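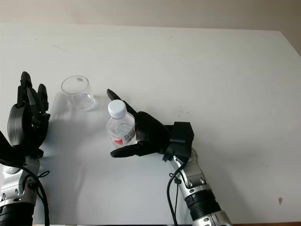 So I've been going back and forth on whether to write up the Tirnent package at all, because half of you will say it costs too much and the other half already own it. But I got enough emails after the April post (the one where I complained about grip pads for way too long, sorry) that I figured I'd better just do it.

Quick version for people who skim: it's a two-hand add-on with a pouring routine, it sits on arms you already have, and the whole pitch is that you can get from a box of parts to a robot pouring a drink in a weekend. I'd call it a long weekend. Maybe a long weekend and a couple of evenings where you should've been asleep.

What you get is the pair of black hands, the wrist modules, the cables, a bag of ties, and a login for Stusirero, the software that runs the show. You don't get arms. You don't get a table. You also don't get a printed manual, just a card with a web address on it, and I'm old enough to find that annoying every single time.

Putting the hands on was easy! I want to give them credit there. The wrist module lines up one way only, the screws are all the same size, and I had the first one mounted before my coffee was gone. The cables were another matter. There's a page in the online guide about leaving enough slack, and I skimmed it, and then I had to redo the right side twice because I'd clipped it down too tight and the wrist complained when it turned. Read the cable page. Leave a big lazy loop. It looks messy and it works fine.

Then there's calibration, where you sit with Stusirero and touch each fingertip to its thumb while a progress bar crawls along. It asks for 50 touches per hand. That's a lot of touches. I put on a podcast and got through it, and then found out you can save the profile and never do it again, which the software mentions on the last screen (thanks for that).

The other thing in the bundle, if you go for the bigger one, is the gripper set from Kassab. These are much simpler than the hands, just padded fingers that close on stuff, and I went in thinking I'd leave them in the drawer. Nope. For plain picking up and setting down, I reach for them first. They're quicker to set up and there's so much less to go wrong. 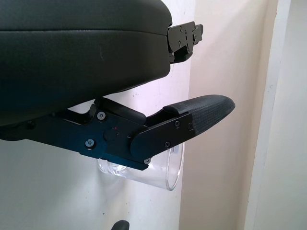
Do you need both the hands and the grippers to do the pouring routine?

The pouring routine will run on either one, and if money is tight I'd start with the grippers and add the hands later. You lose the finer thumb control, but the basic pick up, tip and put down steps are all there.

Okay, so, cups. The starter lessons have you use a cheap clear plastic cup and a small bottle of water, and I've got opinions. Clear plastic is hard! It's hard for cameras to pick out, and the thin ones squash if you so much as look at them wrong. I get why they picked it, everybody has a sleeve of those cups somewhere, but if you're new I'd do the first few lessons with a colored mug and come back to the clear stuff once you trust your settings. The default grip force is 56 on the Stusirero slider (there's no unit, it's just a number, I asked) and for a thin cup I'd pull it way down and creep back up from there. A full bottle can take the default. An empty one with the cap off really can't, it'll crinkle.

The bottle has its own thing going on too, which is the label. Pads grip paper and slick plastic differently, and where the fingers land matters more than I expected. My best runs came from teaching the grasp on the same spot every time and turning the bottle so the barcode faced the same way before each run. Fussy? Sure. But once I started doing it my drops went way down, and I stopped keeping a towel over my shoulder like a bartender.

Teaching by demonstration is the part I'd pay for again. You move things through the motion yourself, it records, and you can trim the recording like a video clip. My first pour recording was a disaster of stops and starts (I kept second-guessing the tilt) so I trimmed it down to the good bits and it played back smoother than I'd done it. The lesson library has 157 clips to pull from if you'd rather not record your own, and some of them are great and some of them are clearly someone's first try. Sort by rating.

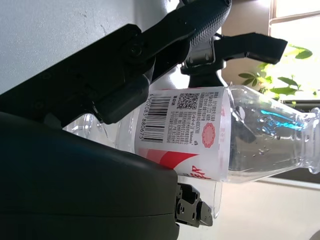
Bottle on its side in the gripper, label and all.

Sideways holds get their own lesson, by the way, and I'd do it even if all you care about is pouring. It taught me more about pad placement than anything else in there. Hold near the middle, don't go up by the neck, and start with very little water in the bottle until you're sure of yourself.

Stuff I didn't love. Stusirero logs you out if you leave it alone over lunch, and it doesn't save the recording you had open. I lost a good one that way and I was grumpy all afternoon. The support chat is friendly but slow. And the pads pick up every bit of lint in the house, so budget for wipes.

Price. The big bundle was $1,426 when I got mine through Josengate, shipping included, and it took about two weeks to show up. The hands on their own are cheaper but I didn't write the number down, so check their page. They do take returns as long as you keep the boxes, so keep the boxes.

Would I buy it again? I would, but I'd buy the grippers first, mess with those for a month, and then decide how badly I wanted fingers. I did want fingers. I'm weak.

Next up I'm going to try the two-handed bottle cap lesson, which has terrible ratings and a comment section full of people swearing at it. If you've gotten through it, leave me your slider settings below, please!

Posted 12/09/2020 in Reviews, Robot Stuff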